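Arkholm Hardware Forum

Home | Forums | Teardown & Salvage | Buy/Sell | Members | Log in

Search this forum... Advanced search

Teardown & Salvage > Old office towers

Thread: Stripping office towers - leave the board in or pull it?

solderwick
2024-06-17

ok so the Kornirel office clearout finally landed and I've got 145 towers to get through before the end of July. All the same dark gray/black tool-less thing, green board inside, silver PSU along one side. Buyer takes RAM and CPUs by the tray, shells go for scrap by weight.

Been doing it in this order: side panel off, RAM out, heatsink and fan, CPU, then stop. Board stays in, PSU stays in, drive cage stays in. Shell goes on the pile.

My question is do I keep going and pull the board too. Boards on their own pay better than mixed shells but its another bunch of screws and all that front panel wiring. What does everyone else do?

One at the stage where I stop:

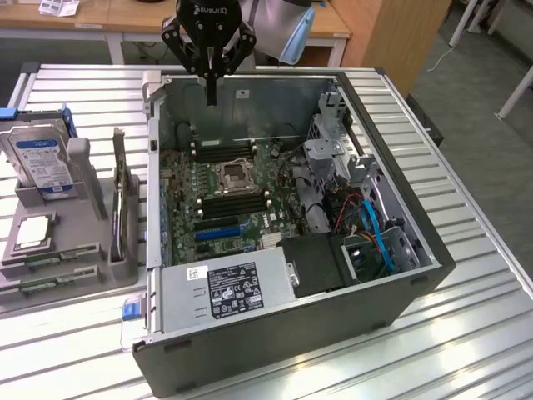 CPU and RAM out, board and PSU still in. Parts tray on the left.

Table is the slatted aluminum one, best thing I ever put in the shop. Small screws do go down the slots tho so put a sheet under if you care about them.

---

capbulge
Pull the board. Always pull the board. Once the cooler's gone you're most of the way there. Leaving it in a steel shell means you get steel price for it, thats just giving it away.

---

m_trundle
Depends on your yard. Mine pays the same for a shell with or without, they just look at the pile and shrug. Ask first before you do 145 of anything.

Also - close the socket lever before you stack them!! And put a cover on if you have any. Bare pins plus a loose screw = dead board, and then it's scrap grade anyway.

---

solderwick
yeah yard quoted me two prices, one for shells complete and one for clean shells with boards separate. Difference isn't huge. Didn't write it down, will call again

No covers. Kornirel's IT people tossed those years ago I guess. Buyer only wants the chips so I wasn't saving sockets

---

fanheader2
Is that LGA or the older kind with the holes? Cant tell from the pic. If its LGA and you want to sell working boards the covers matter a lot. If it's all going by weight who cares.

---

capbulge
> The board's not worth selling working

didn't say that. Said boards pay better than shells. Different thing. Nobody's buying those as working boards unless you test them and you are not testing 145.

---

fanheader2
wasn't quoting you lol, was talking to OP

---

pallet_jane
Did a batch like this last year, 101 units, some school district. Here's what I'd do different:

- PSU out first, not last. Gives you room for your hands and the thick bundle stops flopping across the board.
- SATA cables in a bucket as you go. The bright blue one in yours is easy to spot, mine were all black and half of them went out with the shells. People do buy them in bags.
- Fan shroud off before you fight with anything near it. The clips snap when they're old. If you want to keep shrouds go slow, if not just rip it
- Drive cage LAST. Check every single one for a drive. I mean it. I found two still sitting in there with data on them and had to go back thru the whole pile

---

m_trundle
Disagree on PSU first. You pull the PSU and you've got a shell that slides around when you're working the CPU lever. I like the weight in there. Keep it till the end.

---

pallet_jane
On its side on a big table it doesn't slide. Standing up sure.

---

m_trundle
mine slides. Smooth bench

---

pallet_jane
so get a mat

---

gritbin
Trays. Can we talk about trays. That gray one with the molded compartments, what is it? I'm using muffin tins and the RAM doesn't fit flat.

---

solderwick
Engelhardt shop sale, no part number on it that I can find. Came in a lot with a bunch of bins. One section per type of part, I empty it when it gets full. Sticks of RAM go straight into the buyer's trays after.

Re drives - these were supposed to be pulled by Kornirel before pickup. Will check anyway, good call

---

capbulge
"supposed to be" lol. check every one

---

ohmsteader
Coming in from the Tuvamon side of the board (we mostly do laptops). Dumb question, why not peel the stickers before scrapping? There's a QR on the power supply and a little white one on the case wall. We got asked by a client to strip anything that could be an asset tag.

---

solderwick
QR is next to the regular PSU label so I figured manufacturer stuff. Haven't scanned it. The little white one no idea. Contract only says drives and asset tags, and the asset tags were on the outside, did those with a heat gun already

---

ohmsteader
Scan one of each and see what comes up. If its just a serial you're fine. Takes a minute

---

fanheader2
back to the actual question. I timed myself on the last lot. Board out was not the slow part, the front panel wires were. If you don't need them, snip. Sidecutters, done. Don't sit there unplugging that tiny connector

---

m_trundle
Don't snip if you might sell the cases!!! Somebody always wants a case for a home server.

---

capbulge
nobody wants an old office case

---

m_trundle
Sold four in the spring.

---

gritbin
I'd take one. Tool-less latch still good on yours? Every one I get has that handle broken off

---

solderwick
latches mostly ok. PM me if you're close enough to pick up, not shipping a steel box

Called the yard. Boards separate is worth it but only if heatsinks are off too, the little silver finned one on the chipset counts. So that's another step. Ran the numbers for the whole lot and I come out $829 ahead with boards pulled, before my time. So... maybe? Gonna do a couple start to finish tomorrow with PSU out first and see how long they take

---

capbulge
those chipset sinks are usually two spring clips or push pins, pliers from the back once the board is out. Save the aluminum, goes in its own bucket

---

pallet_jane
Post your times. And wear gloves, the edges inside the drive cage area will get you. Still have the scar

---

solderwick
will do. gloves on order

Page 1 of 1

Contact us | Forum rules | © 2024 Arkholm Hardware Forum | Back to top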